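Ticket 756: left gripper lets go of hanger on fold-and-hang task
Project: Kernemden
Opened by: Thijs Dewulf
Assigned to: Embla Nygård
Status: open, sulking

Dewulf: Comparing the stock jaws with the Hellström pads on the hotel bedroom task. Denim jacket, black hanger, bed as work surface. With the stock jaws the left side drops its end in 30 of 100 tries. The right side behaves, mostly to make the left look bad. 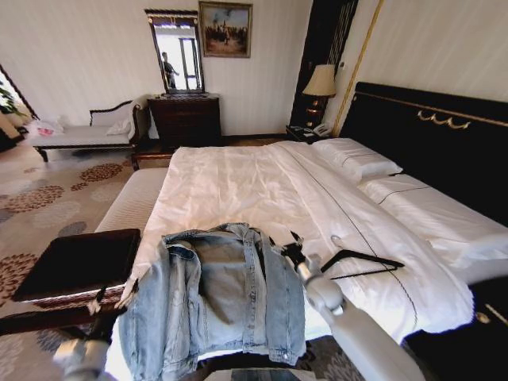 Nygård: Same controller settings on both arms? Last August you swore they matched and the left one was still on the Gotby profile.

Dewulf: Matched this time. I checked twice and had Birger check me. Wrist camera is where I'd look first – denim over the fingers and the view of the jaw tips is gone, so the controller closes on faith.
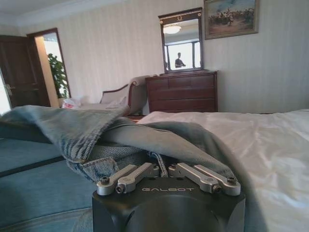 Nygård: Then use the head camera for the close and keep the wrist one for the approach. Grip force up to 4 on the left only. Please don't touch the right.

Dewulf: Done. Two-handed lift next, one jaw at each end of the hanger, hook up.

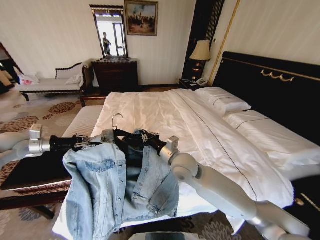

Page 2 of 3

Løken: I've read the force log. The left jaw reports closed over 30 ms before it stops moving. That's a controller fault, so the pads are innocent, which will disappoint whoever ordered them.

Dewulf: I ordered them.

Nygård: Try the fingers open over the sheet with no hanger, then re-zero. Log both wrists.

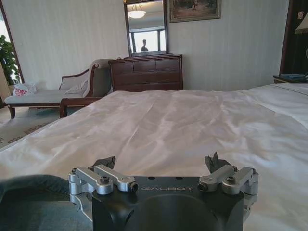
Dewulf: Re-zeroed, logs uploaded to the Kevolthorpe share. The left still reports early, though by less. Leaving the ticket open until Ottar has looked at the firmware.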